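Do Reusable Bags Pay Off? A Student Project Report

Yao-tsung Huang
Clelovton, final report for the spring term, revised draft

1. Why I picked this

Every store in Clelovton now sells a cloth bag with a leaf on it, and every leaf comes with a claim. The one at Skuvau, our nearest grocery store, says on its tag that the bag "replaces 100 plastic bags." I wanted to know who worked that out. I wrote to the store in February and got a coupon back.

So the question for this project was small. Do people on my side of town use a cloth bag enough times for the claim on the tag to be true? I did not try to measure the harm done by cotton farming or plastic making. Other people have done that with real labs, and their answers don't agree with each other very well.

2. What I did

I stood outside two stores, Skuvau and the smaller Pretorius market, between four and six in the afternoon. I asked shoppers what they were carrying their food in, how many cloth bags they had at home, and how many of those they had used in the past month. I got 224 people to answer all three questions. I also asked 16 households to keep a paper diary for four weeks, with one line for every shopping trip.

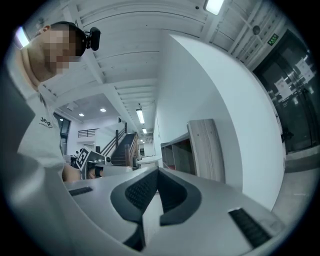
The diary was my teacher's idea, and I was against it at first. I thought people would forget. They did forget, but the gaps turned out to be useful, as I explain in section 4.

3. What people said

Nearly everyone told me they used their cloth bags "all the time" or "most of the time." I don't believe them. I was standing right there, and plenty of the people who said it were holding plastic. When I pointed this out to one man he said today was different. I heard that a lot. If today is different for that many shoppers, then it is a normal day.

People were also bad at guessing how many bags they owned. Several said "two or three" and then started listing where they kept them: the trunk, the hook by the back door, the closet, under the sink. By the end of the list they were well past three.

This matters for the tag. A claim about 100 uses is a claim about one bag. If you own a dozen and shop twice a week, carrying one bag each time, each bag needs close to twelve years to get there. I would like to see the seams on a Skuvau bag after twelve years.

4. What the diaries showed

The diaries told a duller story than the interviews. Cloth bags came out for the big planned trip and stayed home for the quick one on the way back from work or practice. Most families had a favorite bag, usually the largest, which did most of the carrying while the others sat folded up. 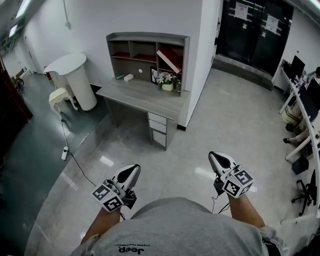 The gaps I mentioned were mostly quick trips. When I went back and asked about them, people remembered stopping for milk or bread but had not thought of it as shopping. My guess is that the interview answers leave these trips out too, which would explain why everybody sounded so good at it.

5. Problems with my own work

I should be as hard on myself as I was on the tag. Two stores is not a town. People in a hurry walked past me, and those may be the very people who forget their bags. The diary families all knew me or my parents, so they may have tried harder than usual. Four weeks is also short, and it missed the holidays.

I also looked at Sondine, a phone app that is supposed to track your bag use and give you points. I dropped it after a week. It gave me a point every time I pressed the button, including at home on the couch.

6. What I think now

A cloth bag can probably earn its tag if it is the only one you own and it goes with you on the milk trips. Very few people I talked to live like that. Selling another bag at the checkout to somebody who left six in the car does not help, and I think the store knows it. If I did this again I would skip the interviews and mark real bags with a tally card sewn inside.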